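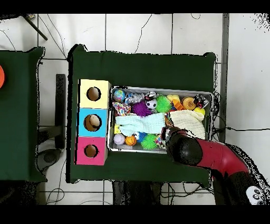
Do the three boxes have to be fixed to the table?
Leave them unfixed until the reach test in step 5 is complete, then hold each one down with double-sided tape under the cloth-facing side.

4. Setting the work area

Applies to the Pastenex arm kit, home and shared workshop builds. Complete section 3 (power and emergency stop) first.

4.1 Table and tray

1. Cover the table with the dark green cloth and pull it flat. A fold under the tray will tilt it and put the height setting out.
2. Place the metal tray within reach of the arm, long side parallel to the table edge.
3. Stand the yellow, blue and pink boxes in a column to the left of the tray, holes facing up. Leave a gap of 17 mm between the pink box and the tray rim.
4. Load the tray with mixed toys. Include balls, spiky balls, blocks, rope and at least one soft cloth. Small blocks may lie partly under the cloth.

Note: The Firnwood tray has a bright rim. If the colour check in section 6 reports false edges, move the lamp before changing any software setting.

4.2 Reach test

5. With the gripper open and speed set to 49, jog the wrist to each corner of the tray in turn. Stop if a cable pulls tight.
6. Jog to the centre of each hole. Save the three positions as BOX1 (yellow), BOX2 (blue) and BOX3 (pink).
7. Return to the park position and tape the boxes down.

CAUTION: Keep hands out of the tray while the arm is enabled. The gripper does not sense fingers.

4.3 First placement

8. Choose a small, firm object. Do not start with cloth or rope.
9. Close the gripper on the object by hand control and lift it clear of the rim.
10. Move to BOX3 at low speed and stop above the hole. 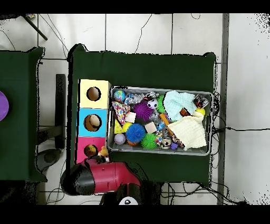 11. Check that the object will clear the edge of the hole on all sides. If it will not, correct BOX3 in steps of 1 mm and save again.
12. Open the gripper. Wait 1,000 ms before moving away.
13. Repeat for BOX2 and BOX1.

Note: Older Jiang controllers store the delay in tenths of a second. Enter 10 instead.

4.4 Before unattended cycles

Run 100 supervised placements and write each dropped object in the log. In a shared workshop, route cables on the floor away from the walking side of the table. Druvwood base plates need their bolts checked again after this run. Torque values are in section 8.

Section 4 revised 1st August.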